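Ikley Bedroom Tidying Notes
5 min read

README for the Ikley bedroom set, version 1.3. Last edited 2nd June.

What is in the set

The Ikley set covers one household job: clearing clothes and small textiles off a bed and putting them where they go. It has 69 sessions recorded in 13 bedrooms in and near Radeddale. Each session has a folder of images, an item list, a room sheet and a short log of what was done. The item lists draw on a shared catalog of 102 textiles, mostly everyday clothing, with some towels, pillowcases and cloth bags.

The beds were made up before each session with whatever covering the room had. Items were laid or dropped on top by hand. The session starts with the items on the bed and ends when the bed is clear or when the time limit is reached, whichever comes first. The limit is 300 seconds per item.

Kitchens, bathrooms and laundry rooms are in the separate Ilska set. The two use the same item codes, so a towel with code T07 in Ikley is the same towel in Ilska.

Rooms and room sheets

Every room has a one-page sheet in the rooms folder. It gives the bed size, the type of covering, the side the window is on, the main furniture and anything on the walls. Room names are short codes (R01 to R13) and do not follow any order.

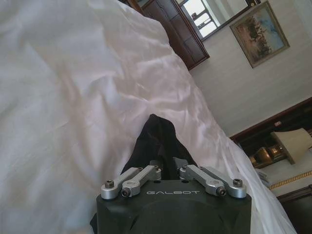

Room sheets are worth reading before you sort images by hand, as several of the bedrooms have similar white bedding and can be mixed up. Go by the larger pieces and the walls. A dark wooden cabinet with paneled doors, a wall mirror in a dark wooden frame and a landscape painting in a gilded frame, all against a pale wall, are enough to settle which room you are in. Bedding alone is a poor guide, because covers were changed between sessions and some were used in more than one room. Mirrors get their own line on the sheet. If a mirror reflects a window, the bright patch in the glass should be tagged "reflection" and the tag "window" kept for the real one.

Curtains were left as found. We did not add lamps, and the light in a room can change a good deal between the first and last item of a long session.

Item lists

Each item list is a plain text file with one line per item. A line has these fields, in this order:

- code: catalog code, for example C14
- kind: the sort of item, from the list in kinds.txt
- color: one word where possible
- start: where the item lay on the bed (head, middle, foot, edge)
- state: flat, folded, rumpled, gathered or hanging
- end: where the item finished

The state field applies to the item and not to the bed covering under it. A rumpled sheet with a flat towel on it is still "flat". The covering has its own state, given once at the top of the file.

"Gathered" means the cloth is drawn together at one point so that it stands up in a peak or a bunch. "Hanging" is used only when no part of the item touches the bed. Where it was hard to decide between the two, the labeler was asked to use "gathered" and add a question mark.

Dark items

Dark clothing is the weak spot of the set. Black and navy are hard to tell apart in many rooms, and in a few sessions the catalog color does not match what the labeler wrote. We kept both. The catalog color is in catalog.txt, and the labeler's color is in the item list. Treat neither as the final word.

The kind field has the same problem. Once a dark garment is bunched, the sleeves, seams and hems that would tell you what it is may be out of view. Labelers working in Hyun could choose "cloth, unknown" for any single image, and they used it often. The kind given in the item list comes from the catalog code, so it may name something that you cannot confirm from the image itself.

For outlines, follow the edge of the cloth that can be seen. Do not guess at the part tucked underneath.

1. Start at the highest point of the cloth and work down one side.
2. Leave out creases in the bed covering, even where they are in shadow.
3. Where the cloth spreads and runs under something else, stop the outline at the line where it goes out of sight.
4. Mark folds only if they change the outer shape. Black cloth that rises to a point over a white sheet needs one outline and no fold marks. 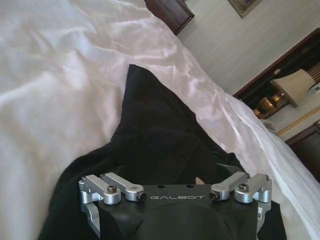
Bed coverings

Coverings are sorted into four groups: sheet, duvet, blanket and bedspread. Sheets and duvets were the hardest to separate, and the group "sheet or duvet" was added in March for images that show only part of the bed. Older files were updated at the same time, apart from those for R04 and R11, which still use the old labels.

Shiny white fabric picks up bright streaks along its creases. These were sometimes outlined as separate items in version 1.0. Almost all have been removed. If you find one, please send the session number and image number.

Known problems

- Session 22 has no room sheet. The bed size is unknown.
- Sessions 40 and 41 share one item list. Use the order of the lines to split it.
- Pillowcases still on pillows were counted as items in R02 and as bedding everywhere else.
- The end field is blank for items that were on the bed when time ran out.
- Socks are listed singly in early sessions and in pairs later on.

Folder layout

catalog.txt
kinds.txt
rooms/
sessions/
changes.txt

Changes

1.3: fixed item codes for towels, added missing sheet for R09.
1.2: added "sheet or duvet".
1.1: removed false outlines on bed coverings.
1.0: first release.

Contact: the Ikley desk, Radeddale | © Ikley project | Back to top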